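Step 4: Set the Brosbridge timer

Okay, now the fun part! Hold the Mode button until the display blinks, then let go (I always let go too early and end up back in the clock menu).

1. Press Up until you see 310. That's the morning soak, in seconds.
2. Press Mode once and set the evening soak to 900.
3. Press Mode again to save.

Note: copy your numbers onto paper before you move on. A power cut wipes them.

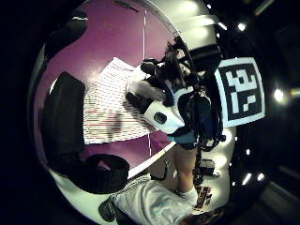
Lindiwe Shabalala wrote in to say that 900 drowned her basil, and she now runs the evening soak at 310 as well. Fair enough, my tomatoes are thirstier than herbs!

Caution: close the tap before you unscrew the timer. I've had a very cold shower in July doing it the other way around.

4. Open the tap slowly and check the Gidow connectors for drips.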